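The Night Train to Plutau

My grandmother left me two things: her good umbrella and a ticket for the night train to Plutau, unused, with 157 stamped in the corner. I had never been so pleased with anything in my life!

The line had been shut for years, everyone said. But I walked down to Bultaditz station one evening in October (umbrella up, sandwiches in my coat) and there stood the train, green and enormous, puffing away as if it had only stopped for breath. The guard clipped my ticket without a word. My seat was by the window and it had a little brass lamp with a fringe, and I switched it on and off eleven times just for the joy of it.

And the hills! We climbed out of the valley under the biggest moon you ever saw, and every village had a lantern lit on its platform. At Dandolari a woman passed hot dumplings up through the window, 20 of them in a paper bag, and wouldn't take a coin. I shared them with the whole carriage. A man in a fur hat sang for his, all the verses, and we banged on the tables at the chorus.

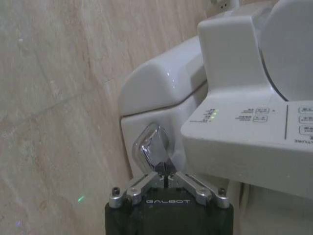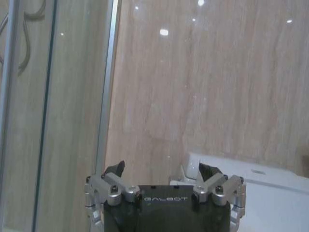

After midnight the snow began. The guard came through with blankets and told us we had reached 2,000 metres, the highest point on the line, and would we like to see the bridge? Would we! We crowded into the corridor with our noses against the glass. Far down below us the river was a silver thread, and beside it, tiny as a toy, ran another train with all its windows glowing.

"Which one is that?" I asked.

"The up train," said the guard. "Same as this, only earlier."

I looked again. In the last carriage a lamp was going on and off, on and off, and behind it sat a girl in a hat I knew from the photograph on our piano. I waved the umbrella like mad. She put down her window, leaned right out into the snow and waved back with the very same umbrella.

We came into Plutau at sunrise, and I ran all the way to the ticket office to ask when the next one left.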